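Stop buying grippers off the payload number

Spent most of May swapping grippers at our Flustville bench and I'm done with spec sheets. Payload, stroke, cycle time - fine. None of it says how a finger behaves next to a graphics card. 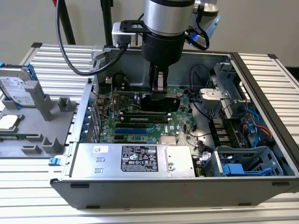

We ran the Goston parallel against the Willems linkage, 30 tries each. Same arm, same controller. The Goston wins on paper. I'd still take the Willems.

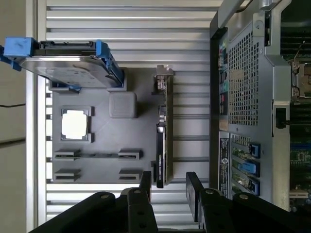
Fingertip shape matters more then force. So does the wrist camera, and where the cable goes. Cheap stuff, always left til last.
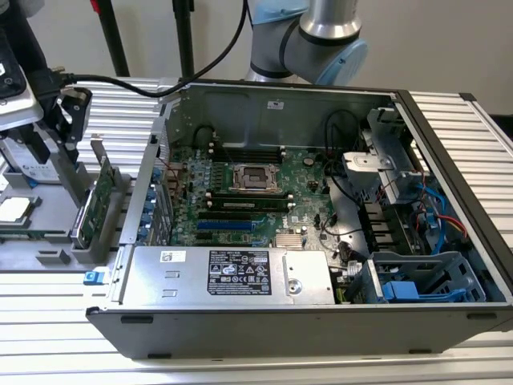

Fulen wants 2325 for their upgrade kit. Maybe. I'd put 1000 into better tips first and see.
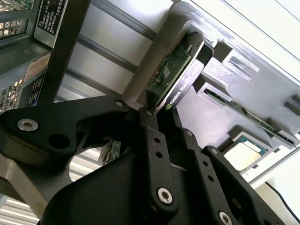

Test on real parts. Your own parts, not foam blocks.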